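4 家用说明文本中的液量表述

4.1 语料与访谈的范围

本节讨论的材料分为两部分。第一部分是文本语料，共 360 份，取自 Palma 说明书藏品中与冲调、稀释、浸泡有关的条目，包括浓缩饮料、家用染料、清洗剂和园艺营养液的包装文字与附页。第二部分是在 Ellby 镇所做的入户访谈，受访家庭 14 户，最后一次访谈于 2018-07-30 完成。两部分材料的关系在第 2 节已有交代，文本语料用来说明写法，访谈用来说明读法，二者之间没有一一对应的抽样关系。

语料按“一份包装所附的全部文字”为单位计算。同一产品的外盒与内页如果措辞不同，仍算一份，但差异另行登记。多语种包装只取其中一种语言的版本，选取原则是版面上位置最靠前者。这样处理的缺点是无法观察译文之间的出入，有些包装上不同语种使用的单位并不相同，例如一种语言写“杯”，另一种写“毫升”，换算之后数值也对不上。这类现象在附录中列出，正文不展开。

访谈采用半结构方式。访谈员请受访者取出家中正在使用的一种需要稀释或冲调的产品，先按平时的习惯说一遍做法，再把包装文字读出来，然后谈两者有什么不同。访谈过程录音，征得同意后转写。转写稿中保留了口语里的停顿与改口，因为受访者在数量词上的改口本身就是有用的材料。“半杯，小半杯吧，反正到那个花纹的地方”，这样的句子如果整理成“半杯”，后面的分析就没有依据了。

4.2 三类表述

液量表述在语料中大致可以分为三类。第一类以标准单位为主，如“加水 20 毫升”。第二类以器具为单位，如“一瓶盖”“一量勺”“一茶杯”。第三类以结果为准，如“没过布面”“调至可流动”“颜色变浅即可”。一份文本中三类并存的情况很普遍，常见的顺序是先给器具单位，括号内给标准单位，末尾再补一句以结果为准的说明。

标准单位的好处是可以脱离产品本身来理解。读者手边只要有带刻度的器具，就能照做。问题出在刻度本身。家用器具的刻度往往只在某几个位置有线，线与线之间靠目测。说明文本给出的数值如果落在两条线之间，读者通常会就近取一条，而就近往上还是往下，与产品的种类有关。访谈中谈到饮料时，受访者倾向于多加一点浓缩液；谈到清洗剂时则倾向于少加。两种倾向都被说成是“照着写的来”。

器具单位的情况更复杂。“一瓶盖”在产品换包装以后就失去了依据，但包装文字未必跟着改。Grarnar 浓缩果露的旧版与新版标签文字相同，都写“每杯一瓶盖”，而两种瓶盖的内腔深浅不同。受访者中有人留着旧瓶盖，放在抽屉里专门用来量。她说新的那个“不准”。从文本的角度看，旧瓶盖与新瓶盖都符合标签的说法，她所说的准，指的是与从前的味道一致。

以结果为准的表述在染料类文本中最多。Handero 出版的家用染色小册子在同一页上写“水量以布料能自由翻动为宜”和“每包兑水一盆”，前者放在正文，后者放在包装背面的简图旁边。两句话并不矛盾，但读者一般只执行其中一句。访谈中读到这一页的受访者，多数先看简图旁的那一句，理由是字短。

分类过程中有一些条目难以归类。“一指深”既可以看作器具单位，把手指当作量具，也可以看作结果描述。“一口的量”也有类似的困难。编码时把身体部位一律归入器具单位，单独加标记，以便在统计时可以抽出来。两名编码员对这一处理有过分歧，最后依照编码手册第 6 条执行，即凡能在倒入之前确定的量归入器具单位，只能在倒入之后确定的量归入结果描述。“一指深”需要把手指贴在杯壁外侧比着倒，属于前者。

4.3 “底”作为一个量

语料中反复出现一种表述，既没有单位也没有器具名称，只说“杯底一层”“盖住碗底”“锅底薄薄一层水”。我们把这类表述统称为“底量”。底量在第三类中占有相当的分量，值得单独讨论。

底量的字面意思很清楚，就是液体覆盖容器底部。它没有说明液层的厚度，也没有说明容器的大小。同样是“杯底一层”，倒在窄口杯和宽口杯里，体积可以相差很多。受访者几乎都意识到这一点，但不认为需要改写。一位受访者说，看到“杯底一层”，就知道这东西很浓，不能多倒。在她的理解里，这句话传达的是浓度，体积是附带的。

底量还有一个读法上的特点，即它假定容器是放平的。容器一旦倾斜，液体聚向一侧，原来铺满底部的一层就显得时多时少。包装文字很少提到这一点。少数产品写有“平放后查看”，都是带刻度杯的药水和营养液，饮料和染料文本中没有发现类似提示。受访者的实际做法也不一致，有人习惯把杯子端到眼前歪着看，有人把杯子放在台面上弯腰去看，还有人从上往下看。从上往下看时只能判断底部是否盖满，对厚度没有把握。

有颜色的液体在这个问题上又多一层因素。薄层的颜色浅，厚层的颜色深，读者会不自觉地用颜色来判断多少。红色和粉色的浓缩液尤其如此，访谈中“颜色到了”与“量到了”经常互换使用。有受访者先倒一层，晃一晃，看颜色，再决定要不要添。她的说法是“看着粉就行，红了就多了”。按照前述编码规则，这种做法属于结果描述，可是她读的那份标签写的是毫升数。也就是说，文本给的是第一类表述，读者执行的是第三类。

图 4 透明玻璃烧杯，杯底有浅层粉色液体，杯身略有倾斜

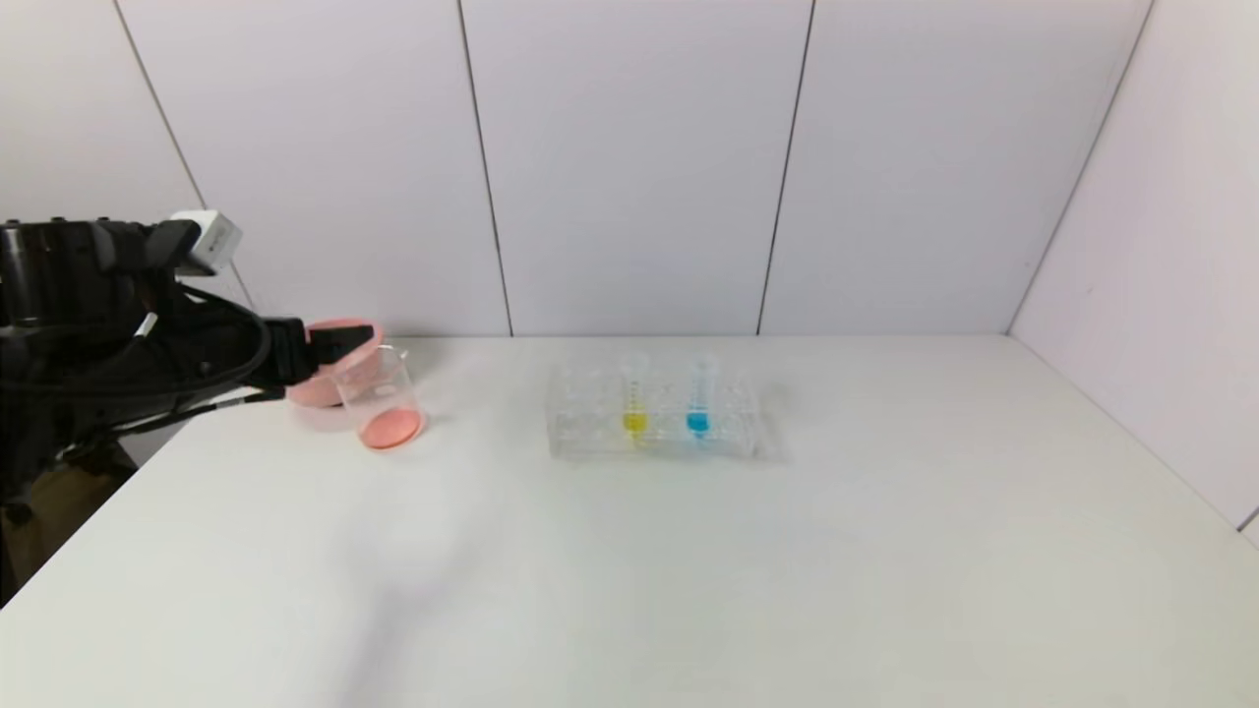 Dwight Sawatzky 对“底量”这一名称提出过不同意见，他认为把“盖住碗底”和“杯底一层”放在一起并不妥当，前一句说的是面积，后一句说的是厚度，读者面对两句话时做的事情也不同：读前一句的人会转动碗，让液体流到各处，碗底看不见了就停手；读后一句的人会先停下来，估计一层应该有多厚。他还指出，中文里的“一层”在日常使用中带有“薄”的意思，很少有人会把很厚的液体叫作一层，所以后一句并非完全没有给出厚度，只是给得很宽。

这一意见在修订编码手册时被部分采纳。现行版本仍保留“底量”这一上位名称，下面分为“覆盖”与“层”两个小类。回头重新编码以后，发现两个小类在产品种类上的分布有差别。“覆盖”多见于浸泡和清洗，要求液体接触到某个表面；“层”多见于冲调，后面一般还跟着“再加水至满”之类的步骤。二者混用的文本也有，主要是家用染料，因为染料说明既包括化开粉末这一步，也包括浸布这一步。

重新编码没有改变三类表述的总体划分，但使得若干原先归入“其他”的条目有了着落。例如“润湿即可”，过去无法判断它指的是液量还是状态，现在归入“覆盖”的边缘情形。又如“挂壁”，在浓稠糖浆的说明中出现，意思是倒过之后容器内壁留下一层，这一条仍然留在“其他”里，因为它描述的是倒出之后的余量，与加入多少没有直接关系。

4.4 附带量具的影响

部分产品随包装附送量勺或量杯。通常认为，附带量具可以消除器具单位的含混，因为“一勺”有了唯一的所指。访谈结果只支持这一看法的一部分。

附带的量勺在家庭里很快就与产品分开。它被洗净以后放进抽屉，与其他勺子混在一起，下次使用时拿到的未必是原来那一把。受访者对此并不在意，认为“都是差不多大的”。有一户人家同时使用三种粉剂，三把量勺外形接近，容量各异，分别放在各自的罐子里，后来罐子换了，勺子的归属就说不清了。在这种情况下，说明文字里的“一勺”与没有附带量具时的“一勺”并无区别。

量具上的标记也有影响。常见的做法有两种，一种只刻一个总容量，另一种沿勺身排列刻度。只刻总容量的量勺，读者只用满勺，遇到“半勺”时凭目测。带有刻度的量勺，读者本可以按刻度取量，但访谈中真正看刻度的人不多。原因之一是刻度线与底色的对比不足，白色的线印在透明的材料上，要对着深色背景才容易看清。原因之二是数字磨损或本来就没有数字，只剩一排短线，使用者需要从一端数起。有人在第几条线的位置用油性笔另画一道，以后就只认这一道。

图 5 粉色碗中斜放的透明量勺，勺身有一排白色刻度线

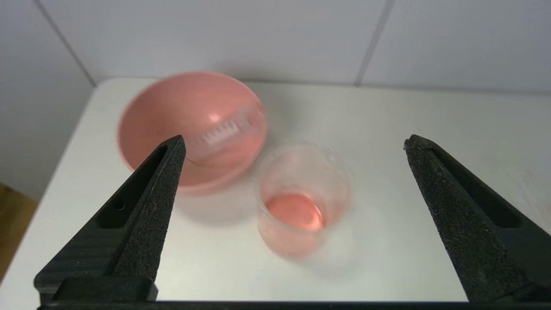
自行添画标记的做法在文本语料中没有对应的写法，说明文字从不建议读者在量具上做记号。但从访谈看，这种做法相当稳定，一旦画上就会长期沿用，产品用完再买新的，新附的量勺也会照着旧的画一道。标记的位置最初来自说明文字，后来来自旧量勺，中间有没有走样，受访者自己也说不准。有一户的标记是上一辈人画的，画在一只搪瓷杯的外壁，用途是泡米，如今改用来兑洗涤剂。问到为什么是这个高度，回答是一直是这个高度。

由此可以看到，量具进入家庭以后，其意义由使用历史决定的成分逐渐增加，由包装文字决定的成分逐渐减少。这一变化的快慢与产品的使用频率有关。每天使用的产品，说明文字在头几次之后就不再被阅读；一年只用几次的产品，每次都要重新读。染料属于后一种，因此染料说明的措辞对实际操作的影响可能大于饮料说明，尽管前者的措辞更含糊。

容器的共用也与此有关。冲调所用的碗和杯多数同时用于其他家务，受访者对容器容量的判断来自这些其他用途。“平时盛汤的那只碗”比任何毫升数都更容易唤起一个具体的大小。说明文本中写“取一只小碗”的，受访者拿出来的碗大小不一，但每个人都认为自己拿的是小碗，依据是家里还有更大的。文本中的“小”没有参照，家庭中的“小”有参照，两者在阅读时被接到一起，中间没有留下犹豫的痕迹。转写稿中，受访者在读到毫升数时停顿较多，读到“小碗”时几乎没有停顿。

4.5 步骤顺序与液量的关系

液量的读法还受到它在步骤中所处位置的影响。先加粉后加水，与先加水后加粉，在总量相同时结果理应接近，但读者对“多少”的把握不同。先加水时，水量是独立确定的，读者会去找刻度或熟悉的器具。先加粉时，水量往往以粉末化开的程度为准，即使文本给出了毫升数，读者也会中途停下来看一看，觉得够了就不再加。

语料中有一部分文本把同一份水分成两次写，先写“用少量温水化开”，再写“加水至所需浓度”。“少量”在这里没有可供核对的数值，受访者的处理方式却比较一致，都是刚好能搅动。与之相比，“所需浓度”引起的困惑更多。多名受访者在读到这句时反问，所需浓度是谁需要的浓度。清洗剂的说明中有时附一张表，列出不同用途对应的比例，读表的人很少，多数人只看其中与自己有关的一行，而且只在第一次使用时看。

从写作者的角度看，“所需”一词省去了逐一列举的麻烦，也把判断交给了读者。Handero 的小册子在较早的版本里用的是“适当浓度”，后来改为“所需浓度”，同页其余文字没有变动。我们无法得知修改的原因。就访谈的反应而言，“适当”使人觉得存在一个正确答案而自己不知道，“所需”使人觉得可以自己定。读到“适当”的受访者更常去翻看包装的其他部分，希望在别处找到数值。

步骤中的连接词也有作用。“再加水”与“加水”相比，前者暗示容器里已经有液体，读者会把已有的部分算在总量之内；后者则不一定。写“再加水 20 毫升”的文本，有人理解为在原有基础上添加 20 毫升，有人理解为加到 20 毫升的刻度。两种理解在薄层液体的情况下相差不大，在原有液体较多时差别明显。语料中能够明确区分二者的写法是“加至”，但它在家用产品中使用得不多，受访者读到时有人觉得像药品说明。

4.6 本节的限制

访谈集中在 Ellby 一地，当地家庭使用浓缩饮料的习惯较为普遍，其他地方未必如此。受访者在访谈员面前朗读包装文字，与平时扫一眼的读法有距离，读得更慢，也更容易发现措辞上的问题。个别受访者在朗读之后修改了先前所说的做法，转写稿中两种说法都予以保留，分析时以第一次的说法为准。

语料方面，Palma 藏品以纸质包装和附页为主，近年直接印在塑料瓶身上的文字收录较少。瓶身文字受面积限制，句子更短，器具单位的比例可能更高。另外，藏品的登记以捐赠时间为序，部分包装没有印制年份，因此 4.2 中关于新旧版本的讨论只限于能够从条目编号判断先后的少数产品，对措辞变化的年代不作推断。关于底量两个小类在不同语种中的分布，下一节将结合译本材料另行讨论。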